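Ronden brings gripper-assisted wardrobe service to Cleltside residences

Staff hours move from fetching and putting away to time with residents

Cleltside, September — Ronden, which runs housekeeping and laundry services for supported living residences, has introduced gripper-assisted work at its Cleltside site. The change affects 58 members of the housekeeping team, who until now put away every item of clothing and footwear by hand at the end of each laundry round.

Under the new arrangement, staff teach the system by doing the job themselves with a hand-held gripper tool. The recordings are used to train Drindance, the handling software Ronden licenses from the automation firm Galanis. Once a task has been taught and approved, a mobile arm fitted with the same type of gripper can carry it out under the supervision of a member of staff.

Ronden decided early on that the teaching should be done by the people who already did the work. Thirty-three housekeepers have completed the training so far, and the rest of the team will follow over the winter. Training takes place in paid hours and those who complete it move up one pay band.

"We have people who have been putting clothes away for residents for years and know exactly how it should be done," said Myrto Chrysikopoulos, head of operations at Ronden. "It made sense to ask them. They get to decide what a good job looks like, and they are paid for knowing it."

The team has recorded 4,000 sessions to date. Each one covers a single short task, such as placing a folded jumper on a shelf, closing a drawer or returning a pair of shoes to its place. Sessions that go wrong are kept as well, and are marked so that the software can tell them apart.

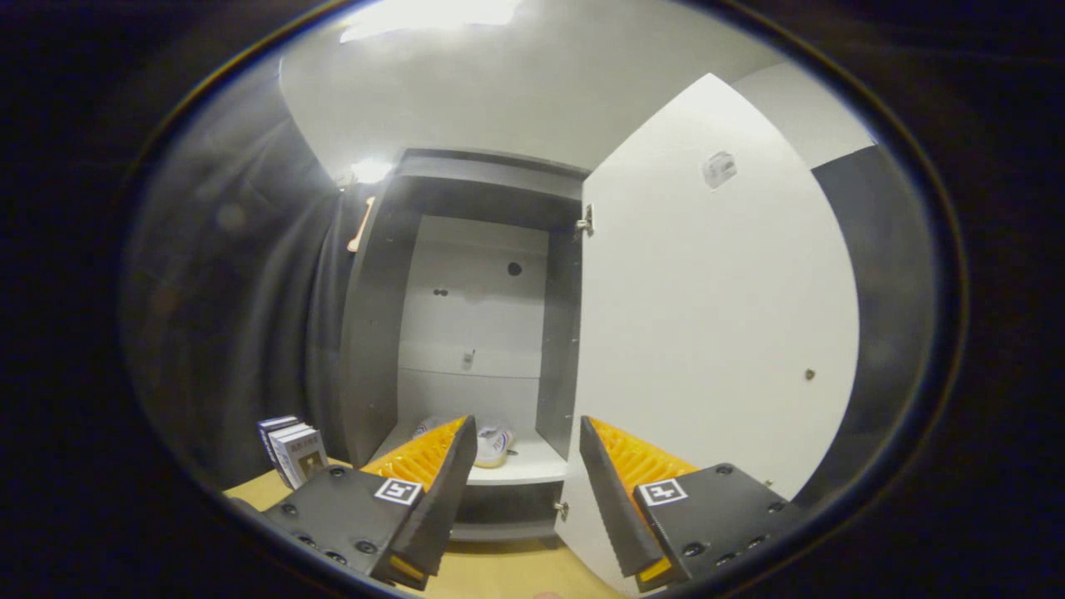 Footwear has taken up more of the programme than the company first planned. Residents told staff that finding their shoes where they expected them mattered more than how their shirts were folded, so shoes were moved to the front of the list. They are also awkward to handle. In a wardrobe with its shelf low down and a drawer directly beneath, as with the white shoes here, the gripper has to come in between the open door and the opposite side panel with its two black tips still far enough apart to take hold. Housekeepers found that a slow, straight approach gave the best recordings, and this is now part of the written guidance. Bending to low shelves was also the task staff most often named when asked what they would like to do less of.

The daily routine at Cleltside has changed in several ways. Laundry rounds used to finish with two hours of putting away on each corridor. That work is now split, with the arm handling shelves and shoes on corridors where residents have agreed to it, and staff dealing with hanging garments, delicate items and anything that needs a decision. The time released has been given over to room visits and small repairs such as buttons and hems, which had often been left until the end of the week.

No posts have been removed as a result of the programme. Ronden has agreed with staff representatives that this will remain the case for the length of the current contract. Working hours are unchanged, although the early start has moved from 6am to 7am.

There have been difficulties. The first version of the tool was too heavy for long use and several housekeepers reported sore wrists. Galanis supplied a lighter handle, and recording sessions are now limited to 20 minutes with a break between them. Some staff preferred not to take part in recording, and they have kept their existing duties.

"The questions we had from the housekeepers were better than the ones we had prepared for," said Gunther Brandes, who leads the Drindance project at Galanis. "They wanted to know what happens when a door swings back, or when someone has left a bag in the bottom of the wardrobe. We changed the order of our work because of that."

Residents can choose whether the arm is used in their room and can change their mind at any time. Recording is done only in rooms where consent has been given in writing, and recordings are stopped if a resident comes in.

Ronden plans to extend the service to all 400 rooms it looks after at Cleltside. Bed linen and bathroom supplies will be considered next, once the team has reviewed the results for clothing and shoes.

Notes to editors

Ronden provides housekeeping and laundry services to supported living residences. Galanis develops handling software for service work, including Drindance.

Requests for interviews or site visits should be addressed to the Ronden press office.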